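Sorting Spare Cables: Frequently Asked Questions

Search the help pages Enter a word or phrase Go

How many baskets do I need?
Two are enough for most homes. Use one for cables you want to keep and one for cables you still have to check.

Does the kind of basket matter?
Not much. Plastic ones with holes in the sides are light, and you can see a little of what is inside. Avoid wire baskets, as small plugs catch in them.

Should power cords and USB cables go together?
We keep them apart. Check both ends of each cable before you decide where it goes.

Where should I do the sorting?
On a bare table. Lay out a few cables at a time and coil each one before you pick up the next.
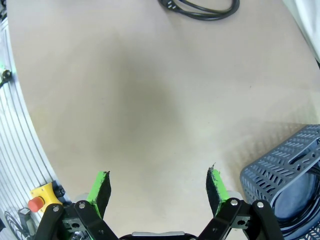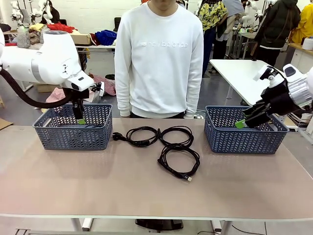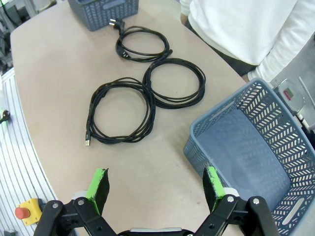 Coiled black cables and blue-gray plastic baskets at the sorting table.

How tight should the coils be?
Loose. A thin cable can go in an oval loop as wide as your hand. Sharp bends near the plug are what break the wires inside.

Do I need ties?
Only for cables longer than 8 feet. The Findach cloth tie comes in a pack of 74 and can be used again. Twist ties from bread bags also work.

What if I can't tell what a cable is for?
Put it in the second basket with a paper tag and the month. If the tag says June and it is June again, recycle the cable.

Can old cables go in the trash?
Please don't. Most electronics stores and town recycling centers take them. Cut nothing off first.

How do I label black cables that look the same?
Fold a strip of masking tape over the cord near the plug and write the device name on it. The Dullano label sheet has 119 small flags if you want something neater.

Comments (3)

Fiachra Nic Aodha
Does the tape leave glue behind? Mine did after one summer in the attic.

Arsen Semeniuk
Fiachra, use the blue painter's kind. Change it once a year and it peels off clean.

cordbox2059
I keep the printer cables in a shoebox and that works too.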